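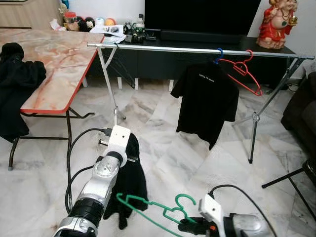 Indoor drying on a freestanding rack with a metal rail. Moisture released by laundry is one of the loads the Nallo ventilation unit is sized to remove.

Minari Introduces Nallo Humidity-Controlled Extract Unit for Apartments Without Outdoor Drying Space

MANDOV, 18 Feb 2020 – Minari, a maker of residential ventilation equipment, today announced the Nallo, a continuous extract unit for apartments in which laundry is dried indoors. The unit is mounted in the ceiling or high on a wall, runs at a low background rate at all times, and raises its airflow when the moisture content of the room air goes up. It replaces the Minari two-speed bathroom fan in the company's catalog.

Orders from contractors and building owners are being accepted from today. The first units will go to Belhaj, a property management company that is fitting the Nallo in 49 apartments at its Mandov site as part of a bathroom and utility room refit.

Background

A load of washed clothing holds a large amount of water after the spin cycle. When the load is hung indoors, all of that water passes into the room air over a period of hours. In a tightly built apartment with closed windows, the air cannot hold the extra moisture at winter surface temperatures, and water condenses on the coldest parts of the room. These are usually window frames, outside corners, and the wall behind furniture. Repeated wetting of the same surface supports mold growth.

Most bathroom fans sold for apartments are switched with the light or run on a short timer. Both methods suit a shower, where the moisture is released in minutes. Neither suits a drying rack, which gives off moisture for most of a day, often in a room with the light off and no person present. A simple humidity switch set to a fixed level has a different fault. In damp weather the outside air alone can hold the switch closed, and the fan runs at full speed with little effect on the room.

Method of control

The Nallo measures both temperature and relative humidity at the extract grille and calculates the moisture content of the air from the two readings. Control is based on the rate at which moisture content changes over time and on its level compared with a stored baseline. A steady rise over a long period is treated as a drying load. A sharp rise is treated as a shower or cooking load.

Under a drying load, the unit moves to a middle speed and stays there until moisture content has returned close to the baseline. Under a shower load, it moves to full speed and then steps down. The baseline is updated each day, so that the unit follows seasonal changes in outside air without any adjustment by the resident.

There is no control on the face of the unit. The background rate, middle speed, and full speed are set by the installer with switches behind the cover and can be locked. An optional wall button starts full speed for a fixed period and then returns the unit to automatic operation.

Construction

The motor is a brushless direct current type on sealed ball bearings. The impeller and its housing come out of the unit as one part after two screws are removed, and can be cleaned with a dry brush. The backdraft damper is placed at the duct connection, where it can be reached without taking the unit off the ceiling.

The Nallo connects to round rigid duct. Flexible duct may be used for the final connection only, and the run should be kept short and pulled straight. Duct passing through unheated space must be insulated and must slope away from the unit toward the outside terminal. The unit must not discharge into an attic, a ceiling void, or a shared shaft that has no fan of its own.

Supply air

An extract unit can only remove as much air as is able to enter. Minari requires a clear path for air into each room served by the Nallo. In most apartments this is a gap under the door of the utility room or bathroom, together with trickle vents in the windows of the living room and bedrooms. The installation manual includes a worksheet for checking the free area of each opening. Where an open-flue gas appliance is present in the apartment, the Nallo must not be installed until a qualified technician has tested the appliance with the fan at full speed.

Trial

Before release, Minari ran the Nallo in 6 occupied apartments managed by Belhaj, all of them on the north side of the Mandov site. Moisture content was logged in the room used for drying and in one bedroom. The logs cover 1553 hours of operation. Residents were asked to wash and dry as usual and to leave the unit switched on.

The trial led to two changes. The first concerned noise at the middle speed. In two of the apartments the drying rack stood in a hallway next to a bedroom, and the unit was often still at the middle speed after residents had gone to bed. The middle speed was lowered and the run time allowed to extend to match. The second concerned the sensor, which was moved from the motor housing to the edge of the grille after warm air from the motor was found to affect its reading.

The trial did not include apartments with vented tumble dryers or apartments with whole-building mechanical supply air. Minari makes no statement on the performance of the Nallo in either case.

Guidance for residents

Each unit is supplied with a one-page sheet for the resident. The main points are as follows.

Place the rack in the room where the unit is fitted, or in the hallway directly outside it.
Keep the door between the drying area and the bedrooms closed while laundry is hanging.
Leave space between garments. Shirts dry more evenly on hangers than folded over a rail.
Do not place the rack against an outside wall.
Leave trickle vents open.
Do not switch the unit off at the isolator when leaving the apartment.

The sheet also shows how to vacuum the grille. The grille does not need to be removed for this.

Models and availability

The Nallo is offered in one duct size, 100 mm, with either a ceiling or a wall mounting frame. Both versions use the same motor, sensor, and control board. The wall button and an insulated duct kit are sold separately. An adapter plate allows the unit to be fitted over the opening left by the earlier Minari two-speed fan, using the existing wiring where a permanent live supply is present.

Spare impeller assemblies, sensors, and dampers will be stocked for the full period in which the unit is on sale. The two-speed fan remains available until current stock is used up. Parts for fans already installed are not affected.

About Minari

Minari designs and assembles extract fans, duct fittings, and outside terminals for apartments and small houses. Its products are sold through electrical and ventilation wholesalers.

About Belhaj

Belhaj manages rental apartments in Mandov on behalf of private owners and carries out planned refits and routine repairs.

Media and technical inquiries

Installation manuals, wiring diagrams, and the supply air worksheet can be requested from the Minari technical office in Mandov. Product drawings are available to specifiers on request.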